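Search Bakhtiari Kids Science Search for: volcanoes, slime, why is my

2,802 shares 34 comments

How to Look After a Robot That Plays Tic-Tac-Toe

By Jovita Contreras
April 27, 2020

Simus is a robot arm. It has one job: pick up an orange game piece and set it down on a square. You have been able to do this since you were a baby, and you did it while also trying to eat the piece. Simus needs a good deal more help than you did.

This article is all about the help. Lots of stories tell you what robots can do. Very few tell you who tapes down the paper.

First, the table

A robot arm like Simus has joints, just as your arm does. Yours are called things like "elbow." A robot's joints are moved by servos. A servo is a small motor that can turn to an exact position and then stay there, and it is better at staying there than most second graders.

When the program wants the arm to reach a certain square, it sends each servo a number. Shoulder, turn this much. Elbow, bend this much. If all the numbers are right, the gripper ends up over the square. If one number is off by a little, the gripper ends up over the crack between two squares, looking very sure of itself.

So the board has to stay put. Dénes Dudás, who set up this one, made the squares white and put them on a dark table with black tape between them. Then he gave every row a letter and every column a number. If you have ever played a game where you shout "B2!" and sink your cousin's ship, you already know how this works. The middle square is B2. It would be B2 even if you were standing on your head, which is good news, as the letters look upside down from one side of the table. 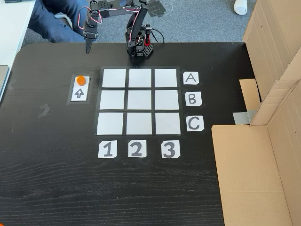
Letters for rows, numbers for columns. The next orange piece goes on the pickup spot, at left, beside the arrow.

Look for the little card with the arrow on it. The pickup spot is the place where a person puts the next piece. Simus has learned one set of numbers for that spot. It goes there, closes its fingers, and lifts. If you put the piece anywhere else, Simus will go to the spot anyway and carefully pick up some air. Then it will deliver the air to square C3.

(Ilir Dimitriou once let it play a whole game this way to see who would win. The air lost.)

Next, hold on tight

Try this. Stretch your arm straight out in front of you and swing it quickly to the side. Did you feel the rest of you wobble? When an arm moves one way, it pushes back on whatever is holding it up. Your feet take care of that without being asked. A robot arm has no feet, so it needs to be fixed to something heavy that isn't going anywhere.

Clamps are a good way to do it. A clamp is a sort of very stubborn hand. You turn a screw or squeeze a handle and it grips the edge of the table until you tell it to quit.

The trouble is that clamps can loosen. Each swing of the arm gives them a tiny tug, and tiny tugs add up. Despina Softić checks the clamps before every session. She puts one hand on the base and gives it a gentle push. If the base moves even a hair, she tightens everything and starts over. She says she has never been sorry she checked. She has been sorry she didn't, on a day in October when Simus spent the afternoon placing every piece a bit farther left than the last one, until it was playing tic-tac-toe on the tabletop. 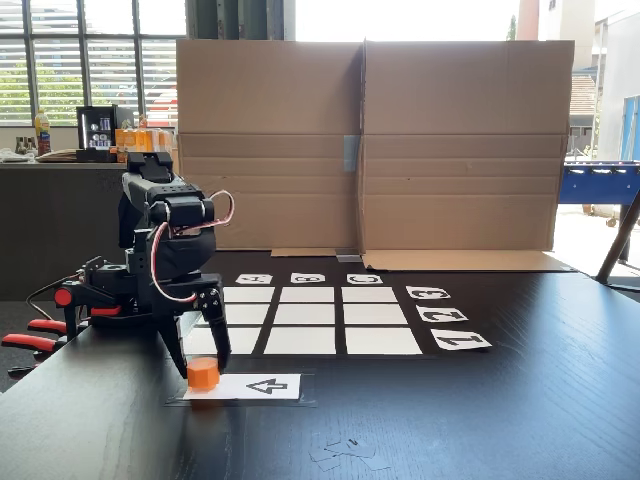 After the clamps come the wires. Servos need electricity, and they need messages, and both arrive by wire. The wires have to be long enough to let every joint bend all the way. They can't be so long that they snag on something. Engineers call the extra bit "slack," and they spend a surprising amount of their lives fussing over it.

To check the slack, Despina moves the arm by hand while the power is off. Elbow up, elbow down, all the way left, all the way right. She watches the wires the whole time. A wire that goes tight like a guitar string will come unplugged sooner or later, and it will wait until visitors are watching.

Then, the teaching

Now the arm is steady and the board is flat. Simus still doesn't know where anything is. Somebody has to show it, and this part is called calibration. It is a long word for "go here, remember this."

The steps go like this:

1. Power on. Hands off the table.
2. Move the gripper over the pickup spot, slowly, using the controls.
3. Lower it until the fingertips are on either side of the piece.
4. Save the numbers.
5. Do the same for A1, then A2, and keep going until you reach C3.
6. Send Simus to each square to see if it was listening.

Dénes can do the whole thing in 15 minutes. The first time he tried, it took 89, and one of those minutes was spent under the table looking for the piece. 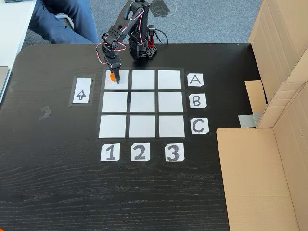
The gripper at square A1, with the orange piece.

Step 6 is where you find out about your mistakes. Say the gripper comes down too high. It lets go, and the piece drops and bounces. Too low, and the fingers press into the table, and the servos begin to hum in an unhappy way. A servo that pushes too hard for too long gets hot and can wear out its gears. If you hear the hum, stop the arm. You can work out whose fault it was later.

When something breaks

Gorazd Đorđević is in charge of repairs at the Anunthorpe workshop, where Simus lives. He has one rule, and he has written it on the inside of the toolbox lid: TRY THE BORING THING FIRST.

Is it plugged in? Is the other end plugged in? Did a square get peeled up? Did someone lean on the table? Gorazd goes through all of those before he picks up a screwdriver. When it really is a worn-out servo, he takes out the screws, unplugs the old one, puts in a new one, and hands the whole thing back to Dénes. A new servo never sits exactly the way the old one did, so that means calibration again, all the way from the pickup spot.

Try it at home

You don't need a robot. Tape nine paper squares to a table and label them. Put a bottle cap beside the board. Now ask a friend to close their eyes, and steer their hand using only words like "left a little" and "down." Write down how many instructions it takes to get the cap to B2. Then have somebody slide the paper over by one finger's width, and read out exactly the same instructions again.

Next week: how the drawbridge at Ustville gets its gears greased, and who has to climb in there to do it.

34 comments Share this Search Bakhtiari Kids Science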